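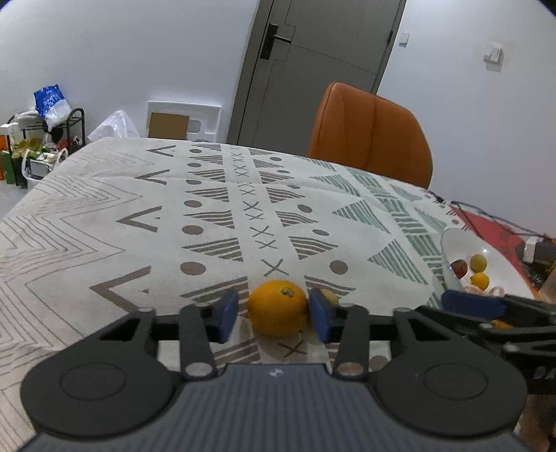

# Gitance Fiber Mill: Frequently Asked Questions

Answers cover custom processing of raw fleece into roving, batts and yarn. Prices are on the separate rate sheet.

**What fibers do you accept?**

Sheep's wool, mohair, alpaca and llama. Blends with silk or nylon can be made up if you supply the second fiber or buy it from our stock. We do not process dog hair or cashmere that has not been dehaired.

**What is the minimum order?**

For roving and batts, 584 grams of washed weight per lot. For yarn, 869 grams of washed weight per lot. Lots below the minimum are returned unprocessed at the owner's cost, or combined with another lot from the same owner if you ask for this on the intake form.

**How much weight is lost in washing?**

It depends on breed and on how well the fleece was skirted. Fine wools carry more grease and lose more. Alpaca loses much less, and most of that is dust. Billing for washing is by incoming weight; billing for carding and spinning is by washed weight.

**How should a fleece be prepared?**

- Remove belly wool, tags, and any area matted with hay or burrs.
- Shake out second cuts.
- Check for breaks by snapping a lock near your ear. A tender fleece will be carded but not spun.
- Pack in paper or a clean cotton sheet. Plastic bags are acceptable for shipping only.

**What staple length can the machines handle?**

Our main card, a Pluvier, takes fiber from 2.5 to 6 inches. Shorter fiber makes neps. Longer fiber wraps the rollers, so it is cut once before carding unless it goes to the Asum comb.

**Can I get my own fleece back?**

Yes, if the lot meets the minimum. Each lot is tagged at intake, and the card is cleaned between lots. A trace of the previous lot may show at the start of a run. If you send white fiber, ask to be placed after another white lot.
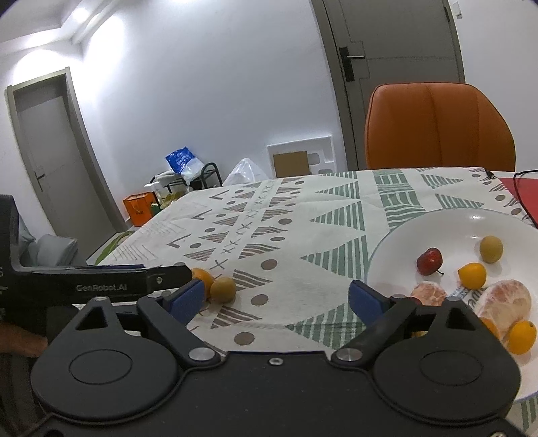 Customer Guide, Issue 4, p. 2

**What yarn weights are offered?**

Lace through bulky, in two or three plies. Singles are made in worsted and bulky only. A standard skein is 126 yards in worsted weight and 200 yards in fingering. Yardage is measured under light tension before the final wash, and small differences between skeins are normal.

**Is the yarn washed after spinning?**

Skeins are steamed to set the twist. Spinning oil remains in the yarn. Wash in warm water with a mild soap before knitting a gauge swatch.

**Do you dye?**

No. Most customers who want color use Shao, a dye shop that accepts skeins directly from us. Tie requirements are on their form; check the box for four ties when you order.

**How long does it take?**

The queue is shortest in February and longest after spring shearing. You receive a slot when the fleece arrives, not when the form is sent.

**What if moths are found?**

The lot is sealed and returned the same day. Intake fees still apply. Fleece may be sent again after treatment, with a note on the form stating the method used.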